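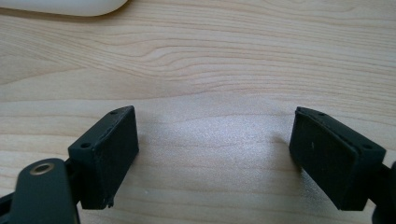 The desk by the window, pale grain and all. The glare comes standard.

Desk Gallery: One Top, One Winter of Looking at It

I have now spent more time looking at this desktop than at most of my relatives. It came home in March, it went into the small back room at Plelmont, and it has been the best-behaved piece of furniture in the house ever since. It doesn't wobble or smell of anything, and the color goes with every wall I've regretted painting.

The gallery was supposed to have a lot more in it. I had plans for the drawers, the legs, the view of the neighbor's gutter. Then I sat down to choose and found that what I liked was the top, so the top is what you get, with a few notes underneath for the people who keep writing in about finishes.

The grain
Most of it runs side to side in fine tan lines, very calm, the sort of thing you'd pick if you wanted your desk to have no opinions. Then toward the upper middle it loses its composure. The lines bunch up, dip, and swing back up to the right like a road that has just remembered it was supposed to go to the lake. I have followed that bend with a fingertip through two entire phone calls about insurance.

Closer to where you sit it settles down again and runs nearly straight. I turned the top around once to see whether I wanted the wavy part nearer my elbows. I did not. It's like sitting on the good side of the restaurant -- you want to look at the mural, you don't want your soup on it.

The glare
Every pale desk has a spot. On mine it's a broad whitish patch low down in the middle, with a bit of sparkle to it, and the grain more or less gives up and vanishes. It lands just where a person might put a sheet of paper they hoped to read.

I've had advice on this. A reader suggested a blotter. Another suggested a matte wax, and a third suggested moving to the north side of the house, as though the north side of the house weren't full of boxes. I bought a blotter. It was green and it made the room look like a bank. It now lives under a plant.

What I do instead is slide the chair over until midmorning, by which time the light has gone off to bother the bookcase.

The white thing in the corner
Smooth, rounded, off-white, top left. I like one pale object on a pale desk. It throws a little gray shadow on the wood and that's all the decoration I can be trusted with. Before this I had a pencil cup, a second pencil cup, a brass frog and a dish for things that came out of the pencil cups.

How it got to the back room
The old desk was a Clulel, dark as a piano and nearly as easy to move. It had 17 rings on it from mugs, which I know because I counted them for the sale listing in the interest of full disclosure. It went for 300 dollars to a couple who said they were going to paint it anyway. I could have kept quiet about the rings.

The new top cost me 207, legs extra, from the back of the Lindqvist showroom where they keep the ones with the torn packaging. There was nothing wrong with it. The box looked like it had been in a fight, and the box went out with the recycling the same evening.

Care, such as it is
Soft cloth, barely damp, along the grain. Where the grain wanders off, wander with it. No spray polish -- I tried Plasar on the underside first and it left a film you could have signed your name in. Coasters, obviously. I own six and can usually find one.

Crumbs are a separate matter. They disappear against the tan streaks in a way I found charming for a week. Then I put a sleeve down on half a cracker. Wipe it whether or not it looks like it needs wiping.

More from the back room once the shelves are up. The brackets have arrived. The shelves have not, and the store's position is that they are the same shipment.

Recent galleries
The Hall Closet, Before and Slightly After
Three Lamps I Returned
A Kitchen Stool With Ambitions
Drawer Liners: A Reckoning
The Plelmont Porch in Bad Weather

Contact | Copyright, all rights reserved | Back to top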